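Memwood is a pair of hand-held grippers and a matching work table, designed and built in a shared workshop by Shahab Akbari and Nazanin Alipour. The grippers are used to record how a person handles small household and clothing items, and the recordings are later used to train robot arms to do the same tasks.

History

Akbari began the project at home, where the first gripper was printed on a desktop machine and held together with rubber bands. That version, known as Skando, had a single moving jaw and was dropped after a month of use. Alipour joined in February and proposed a two-handed design, arguing that most work with fabric needs one hand to hold and another to move. The project then moved to the Iteck workshop, which offered more floor space and a longer table.

Design

Each gripper is a black 3D-printed unit with blue pads at the tips of the jaws. A white plate with dark dots is fixed to the side as a tracking marker. The units are wired, a choice the builders kept after tests with batteries added too much weight at the wrist. The current jaw is the fourth revision and takes 21 printed and purchased parts per hand.
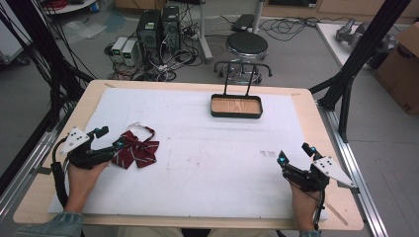 The jaw pads went through the most changes. Early pads were hard and tended to push thin cloth along the table before closing on it. The softer material now in use wears faster — a set is replaced when the edges begin to round — but it picks up straps and folded fabric with less force.

Use

Sessions are held mainly on Saturday, when the workshop is quiet. The operator starts each recording with both grippers at the near edge of the table. By the end of its first season the project had stored 1442 recordings, of which 1069 were kept after review. Most of those removed had gaps in the marker tracking.

Related work

The file format used for the recordings, Asadi, was written by Alipour and is shared with two other builds at Iteck. A version of the gripper for left-handed operators with smaller hands is in development.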